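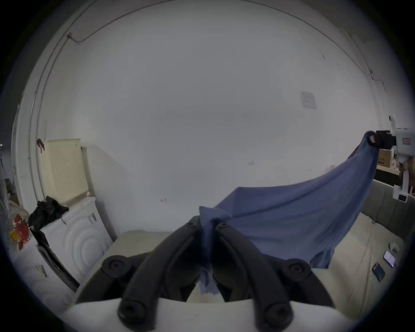
One member wanted to know before anything else why the trial session is still advertised as free when the desk asks for a card number at booking. Said she nearly walked out over it. Answer from the front desk: the card is for no-shows only, nothing gets charged if you come. Member said fine, then write that on the flyer. Agreed, see item 2.

4 min read
253 shares | 8 comments

Trovetti Studio, Oker Street - members and staff meeting, Saturday

Started late, parking. Last minutes taken as read, one fix: the towel fee was dropped in October, not "discussed".

1. Numbers
3,398 sessions booked on the toning bikes and the treadmill since the last meeting. Mornings full, early afternoons nearly dead. Evenings OK except Friday. Question whether bookings means people who showed up - no, booked only, the Nigam app doesn't split them out unless somebody taps "arrived". Staff to start tapping arrived. Every time please.

2. Trial session
Flyer to say: free, card held, fee only if you don't show and don't cancel. Website same wording. Long talk about how late you can cancel. Some wanted noon the day before, front desk wanted a full day. Left at a full day, look at it again next time. Also the trial should include the measuring, right now some people get it and some don't depending on who is on shift. Going forward everybody gets waist, hips and thighs, written on a card they keep.

3. Before and after stories
Trovetti head office wants more of them for the site. Mixed feelings. Points made, no special order:
- people are proud and want to tell it, let them
- the last one on the site gave the weight lost and left out that she also changed how she ate. Looks bad when new people ask
- no stories under eight weeks in the program
- no weight in the headline. Size or how the clothes fit is fine
- sign the form first, then the story goes up. Two went up the other way around, both since signed
Agreed to all of it execpt the headline rule, which head office has to OK.

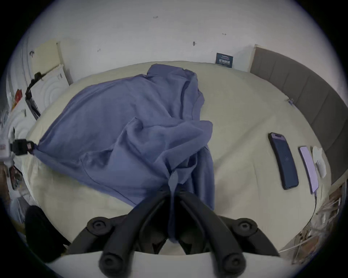 Blue-violet garment on the bed.

4. Bike repair
Second bike from the window still loses pressure after ten minutes or so. Zokotska came out, new seal, same problem. Quote for the full pump unit is $2,283 with labor. Nobody happy. Options were pay it, run the bike as a plain bike, or trade it in. Zokotska will not give a trade price without seeing it again. Decision: get the trade price first, bike stays off the booking page until then. Sign on the handlebars, the last one fell off.

Members with a package who lost slots because of the bike get those sessions added back. Ask at the desk, you don't need the email.

5. Food talks
The Monday evening talk on eating between sessions was good, more than one person said so. Complaint that it turned into a pitch for the Nigam meal planner by the end. Presenter will be asked to keep the planner to a handout by the door. Next topics suggested: breakfast if you train early, eating out, what to do when the scale doesn't move for weeks. The scale one got the most hands. Reminder from staff - nobody on the floor gives medical advice, if you have a thyroid or blood sugar question go to your doctor, we can't answer it and shouldn't try.
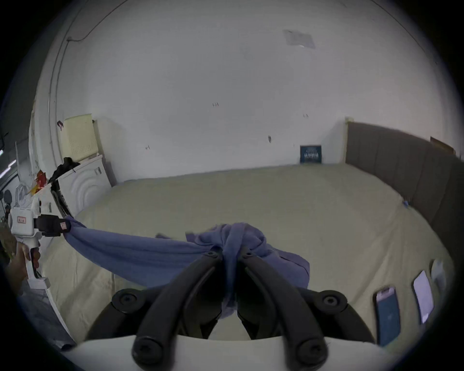 Also on the talks, somebody asked if they could be recorded for the people on late shift. Presenter has no problem with it, members in the front row might. Camera on the speaker only, questions cut out. Try it once.

6. Room temperature
Too cold by the door, too hot at the back. Same as last time. Landlord has been called. Fan for the back in the meantime.

7. Anything else
- Music volume down before 9, please
- Locker keys going home with people again, check your gym bag
- Referral discount: yes it still counts if your friend buys the small package. The desk had it wrong for a while, bring your receipt and it will be fixed
- Can the Oker Street studio open on Sundays? Not this season. Staffing
- Water cooler cups, back to paper

Next meeting same place, Saturday again, date goes on the board. Items for the agenda to the desk by the Wendesday before.

Share this | Leave a comment

Recent
Trovetti Oker Street: new evening slots
How to read your measuring card
Nigam app - how to cancel a session
Members' questions: stuck on the same weight
Minutes, October meeting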